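Squeaky floorboards, fix now or wait for the carpet?

brackenhen
July 11, 2024
Right, I need someone to talk me into or out of something. We moved into a 1930s semi in October and the upstairs landing squeaks like you wouldn't believe. There's one board outside the bathroom that wakes the baby every single time, and I've started doing a sort of giant stride over it in the dark which is going to end with me at the bottom of the stairs. Carpet is booked in for the landing but the fitter can't come for ages. Do I lift the old one and sort the boards myself now, or leave it and ask him to do it on the day?

tallowpip
Now! Definitely now. Carpet fitters will put a couple of screws in if you're nice to them but they're not going to hunt down every squeak. I did ours over a weekend and it was oddly satisfying. Talcum powder down the gaps first, you'd be amazed, then screws where the powder doesn't do it.

Old Garth
Talc is a waste of time. Works for a fortnight and then you're back where you started with a dusty floor. Screw them down properly into the joists and be done. And check for pipes before you do, especially by a bathroom. My brother-in-law went through a heating pipe and the kitchen ceiling came down.

tallowpip
Two years and counting with my talc, Garth!

brackenhen
Pipes are exactly what I'm scared of. How do you find them without taking everything up?

Bindu Murthy
Cheap detector will do it, or look for boards that have been cut short at some point, because that's usually where a plumber has been in before you. We paid Brulard to do our whole upstairs, £200, and I didn't think that was bad for 50 screws and a lot of crawling about. They did two of the bedrooms really well. The third still creaks by the window but I'd stopped caring by then.

Old Garth
£200 for screws. I'm in the wrong job.

Bindu Murthy
You're welcome to come and do the window one, Garth.

brackenhen
Ha. Well, I got impatient and had the carpet up along one edge last night. It's mostly fine, two boards are loose and one has a nail that's worked its way up. I've marked them with masking tape. Husband thinks I should wait and he may have a point, as I've now got gripper rod on show and a toddler as well as the baby.

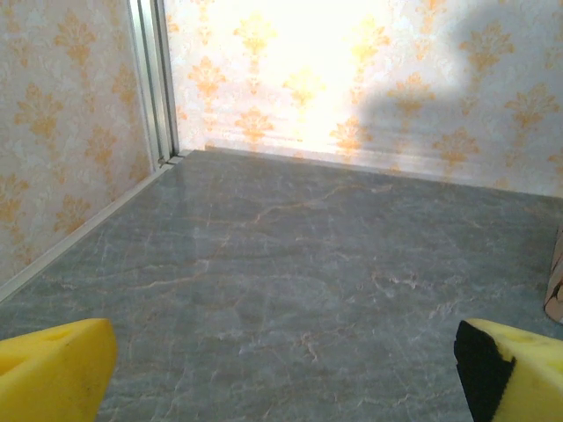 Anyway, I've ordered a box of screws and borrowed a detector from next door, so I'm doing it at nap time tomorrow whatever he says. Do I pull the old nails out or leave them in?

tallowpip
Leave the sound ones, pull the one that's sticking up. Screw goes in next to the old hole, same joist.

Old Garth
Pull them all. They'll only work loose again.

Bindu Murthy
I'd go with tallowpip. And get the gripper rod covered with an old towel or something while it's exposed, I've still got the scar.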